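Teaching sessions FAQ — Fovau arm station

For new demonstrators at the Brundness site. Written fast, edits welcome, send them to Nayeli Cisneros.
Last changed 2022-05-22

What am I being asked to do?

Show the arm a job. Over and over, with small changes. You drive, it records. Later the Farouk team trains on what you did. You don't write code and you don't need to know how the training works.

Two ways of driving. By hand means you hold the arm at the wrist and push it through the motion. Remote means you sit at the desk with the controller and the arm copies you. Most of the tabletop jobs are remote now.

Which one do I use?

Check the job sheet. If the sheet doesn't say, remote. By hand is fine for slow stuff like wiping or pushing, but your arm ends up in the side view and those takes get thrown out half the time.

What do I look at while driving remote?

Both views. The side view for getting over the table, the wrist view for the last bit. New people stare at the wrist view the whole time and then can't find anything. Get the object between the fingers in the wrist view before you go down. If it's way over to one side, like the eraser here, you're not lined up yet. Move first, then drop.
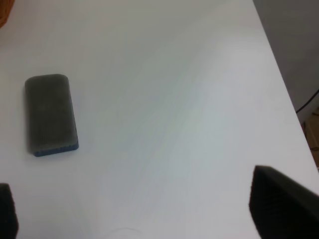 Wrist view, fingers open, eraser still well left.

Left in the wrist view isn't always left on the controller. Depends how the wrist is turned. Give it a tiny nudge and see which way things slide before you commit to anything.

How close do I go before closing?

Low enough that the pads are down beside the object, not over the top of it. For round things get the fingers on both sides, low, then close slow. A lime will shoot out if you pinch it high. The mesh pouf is the opposite problem, it squashes, so close further than feels right. Cube: turn the wrist till the fingers match two flat sides. Don't grab corners.

Does it matter which object I pick?

Yes! The job line on screen names it. With a mixed table (fruit, cube, pouf, eraser, basket at the back) you take the one that's named and leave the rest alone. If you bump something else on the way keep going, unless it rolls off. Note the bump in the comment box.
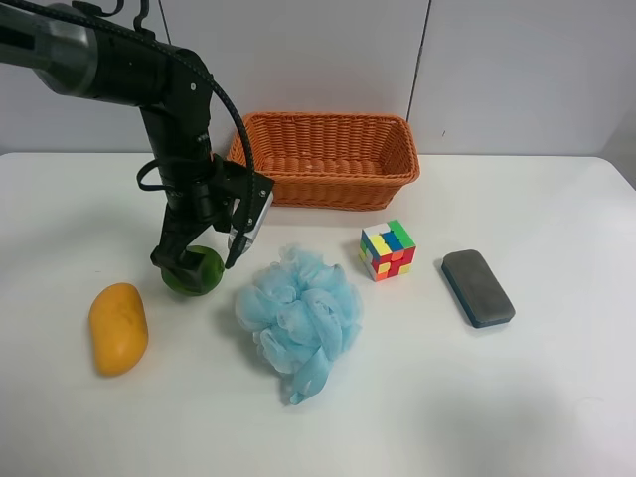
How many takes in a session?

21 per job, then swap jobs or take a break. Dede Quansah used to run 75 without getting up and the last third was unusable. Jerky, late closes, wrong object. Tired driving looks like tired driving and the arm learns that too.

Do I put things back in the same spot each time?

No. Move them. Turn them too. If the eraser is lying in the same place every take then all the arm learns is that place. Small shifts are OK, they count, just mix in some big ones. Far edge, near edge, tipped a bit off straight.

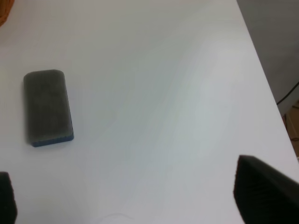

Keep it somewhere the arm can reach though. If you have to stretch the arm out nearly flat to get there, that start is no good, bring the thing in closer and go again.

I messed up a grasp. Delete it?

Depends. If you missed, backed up, and got it on the second go — keep it, tag it "recovered". Those are useful. If you missed and gave up, tag it "failed" and stop the recording. Don't delete anything youself, Taha Bouzid goes through the failed ones and decides.

What you shouldn't do is miss, stop, reset by hand and carry on in the same recording. One take, one try at the job.

Can I pause in the middle?

Short pauses, sure. Over 5 seconds and the take gets flagged. Thinking time goes before you press record. Open the fingers, look at both views, work out your path, then start.
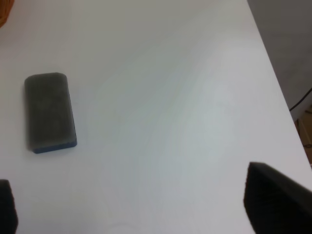 And drive at one steady speed if you can. Fast across and then crawling for the grab is normal to a point, but the big stop-start ones train badly. Shanti Dwivedi has a couple of good takes saved in the Fino folder under "watch first". Watch them first.

The controller stopped responding. Now what?

Hands off. Wait for the light to go steady, then reconnect from the menu. If the arm is holding something leave it held. Still dead after two tries, hit the stop and get Tymofii Vakulenko. Don't unplug the wrist cable to "reset" it, that has cost us a connector allready.

Do I need to be near the stop button?

Always within reach, remote or by hand. For by hand you need a second person on the button. No second person, no session.

When do I get my own login?

After 7 clean takes checked by Nayeli. Until then use the shared one and put your initials in the comment box, every take. Takes with no initials don't count toward your 7.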